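Vallow Hand-Held Gripper Pair
Trokberg / Demonstration Tools / Two-Hand Sets

In stock. Ships from Millberg.

The Vallow pair is our most popular set for recording two-handed work, and we're so pleased with how many shops and labs have taken to it! You hold one gripper in each hand, you do the job the way you'd like your robot to learn it, and the recording goes off to whatever training setup you already use. Each set comes with two grippers, left and right wrist straps, cables, a spare pair of fingers and our printed Good Practice Sheet, now in its second version.

Please do read the sheet (we know, we know, it's the first thing that slides out of the box and under the bench). Most of the calls we get about poor recordings come back to something on it, and it takes only a few minutes to go through before the first session. 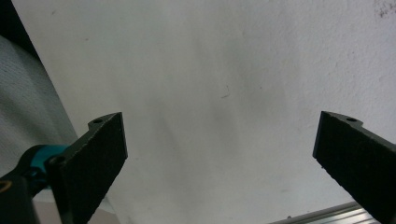 The sheet begins with the check before you start. Open both grippers all the way, close them slowly, and open them again. The fingers should move together and meet flat. Look over the screws at the finger tips and at the mounts, and snug up any that have worked loose, but gently, as you would with a pair of eyeglasses. If one finger lags behind the other, put the set aside and write to us before you record anything with it. A demonstration made with a sticky finger will teach your robot to expect one, and those sessions are a real chore to weed out afterward.

Straps go on next, then cables, in that order. Run the cable back along the forearm with enough slack to bend your elbow fully. When the session is over, take the cables off first.

Session length has its own section, and it's the one people argue with us over. We ask for no more than 40 minutes at a stretch, then a proper break with the grippers out of your hands. Tired wrists make wobbly demonstrations.

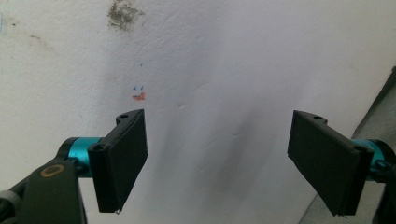

MILLBERG, 6 October 2020

Trokberg has updated the Good Practice Sheet that goes out with every Vallow pair. The new version has 33 points where the old one had 23, and most of the additions came from customers who were kind enough to send us their own house rules. There's a longer part on marking out the work area, a clearer rule on who may stop a session (anyone in the room, at any time, by saying "stop" out loud), and a page for noting which gripper was used on which hand. If you bought your set before this update, write to us and we'll mail you the new sheet free of charge. Nothing about the grippers themselves has changed, and the spare fingers fit both older and newer sets.

We also took out the old advice on storing the grippers closed. Leave them half open, in the case, with nothing resting on the fingers.
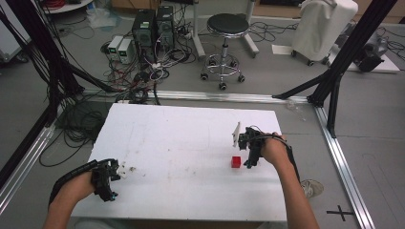
Setting up the work area is where a careful team saves itself the most trouble, and we'd rather you spent a whole morning on it than rushed. Fix the board or table so it can't creep, and keep the things to be handled few and easy to tell apart. A small red cube on a white board, with a flat white card held upright in one gripper, is plenty for a first exercise. Brush crumbs and scraps off the board between takes. Cables on the floor belong on the far side of the rails, away from the operator's feet, and a cross of black tape makes a good floor mark that everyone in the room can learn to find.

If you'd like a ready-made base, our Huanca rail kit is sold separately and comes with rails cut to 700 mm, corner brackets and a hex key. Other lengths can be cut to order; add a note at checkout and we'll write back with a price.

Orders for delivery before the December shutdown should reach us by the end of November. Questions are always welcome, long ones too, and we answer every one from the Millberg office.

Add to order
Request the Good Practice Sheet
Spare fingers and straps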